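Do tablecloths belong at a yard sale?
Last updated: Saturday, February 25, 2023
6 replies · 4 shares

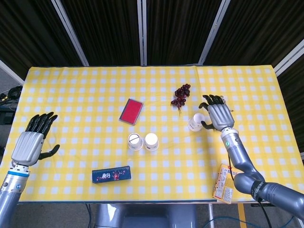
Yellow-and-white gingham, a few creases included.

trulbytown: Planning the spring sale on our street in March. My sister-in-law says a cloth makes people pay more. I say it makes people ask how much the cloth is.

porchgoblin: Both. I sold mine off the table at the Fanura sale with the mugs still on it.

six_of_spoons: Bare table. Checks hide small stuff. I lost a whole set of earrings on a plaid one and found them packing up.

trulbytown: Were they priced?

six_of_spoons: They were on the plaid cloth, so who knows.

mildewking: Cloth, and let it hang. Your unsold boxes go under there and you look like a person with a plan. Clip the corners or the wind will rearrange your pricing for you.

porchgoblin: Counterpoint — shoppers lift the cloth. They always lift the cloth. I had a man offer me 50 cents for my lunch cooler.

six_of_spoons: Did you take it?

porchgoblin: I held out for a dollar. He left.

mildewking: Over 100 sales and I've never had a lifter. Must be a Fanura thing.

trulbytown: OK, cloth on the front table, bare one for jewelry. She'll say it was her idea.

Related threads
Haggling before 7 a.m.
Masking tape or stickers?
What to do with leftover VHS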